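Can machines do the chores yet? Speaker notes
Talk for the Warport evening meeting, 40 minutes plus questions

Slide 1. Opening

Say who I am and thank Annick Pruvost for the invitation. Mention that I spent 5 years on the packing line at Dadcombe before I moved to the automation side, so I have done most of these jobs by hand.

Ask for hands: who has a dishwasher, who has a robot vacuum, who has a machine that puts the shopping away. Wait for the last one. Then say the short answer to the title is "a few of them, in a few places".

Slide 2. What already works

Jobs where the thing arrives in the same place every time. Capping bottles, stacking boxes of one size, cutting grass inside a wire. At Dadcombe the box stacker has run since before I joined and people only talk about it when it stops.

Don't spend long here. The audience knows this part.

Slide 3. What doesn't

Laundry. Loading a dishwasher somebody else has half loaded. Emptying a mixed returns crate. Wiping down a bench with things still on it.

Point out that none of these is hard for a ten-year-old. Strength and speed have very little to do with it. The trouble is that the starting position is different each time and there is no drawing of it.

Slide 4. Sorting, on a small scale

Tidying up is mostly sorting, so start with sorting at its simplest. Red, yellow and green blocks on a wooden board, a cylinder paired with another shape in each colour. The yellow cylinder goes with a hexagonal one, the red and green cylinders each have a star. Leave the picture up while I talk.

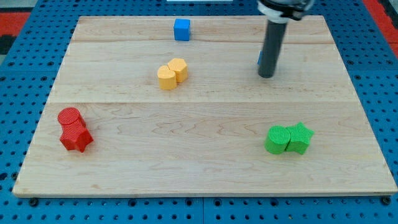 Slide 5. Why the small version is still difficult

Go through this slowly.

"Put the same colours together" sounds like one instruction. The machine has to find each block, decide which one moves, pick a path that misses the others, and stop at the right moment. If you push a round block slightly off centre it slides away to one side. A star behaves differently depending on which point you touch.

Then it has to check its own work. A person glances down and knows. A machine needs to be told what "together" means: touching, or near enough?

Read out the figures from our own bench trial at Igwe: 1,517 attempts, 385 of them stopped by the operator. Make it clear these are ours, on our own parts, and shouldn't be compared with anyone else's. Aurélien Renaud has the log if people want the breakdown.

Slide 6. From the bench to the kitchen

Blocks don't bend, spill or break. Cutlery tangles, a wet glass is slippery, and a tea towel has no fixed shape at all. Light changes through the day too. Our worst hour at Igwe was 4 in the afternoon, with sun coming in low through the loading door.

If time is short, drop the tea towel story.

Slide 7. What I would buy today

For a shop floor: machine tending and single-product packing, yes. Mixed sorting only with a person close by, and cost that person in from the start. The Vorard quote left this out and the payback went from two years to about 9.

For a house: the vacuum, the mower, the dishwasher. I would hold off on anything with an arm.

Slide 8. Questions

Likely ones: jobs, safety around children, price. On jobs, say what happened at Dadcombe. The stacker crew moved to dispatch and two took early retirement. Don't guess beyond that.

Annick will run the microphone. Finish by half past eight, they lock the car park.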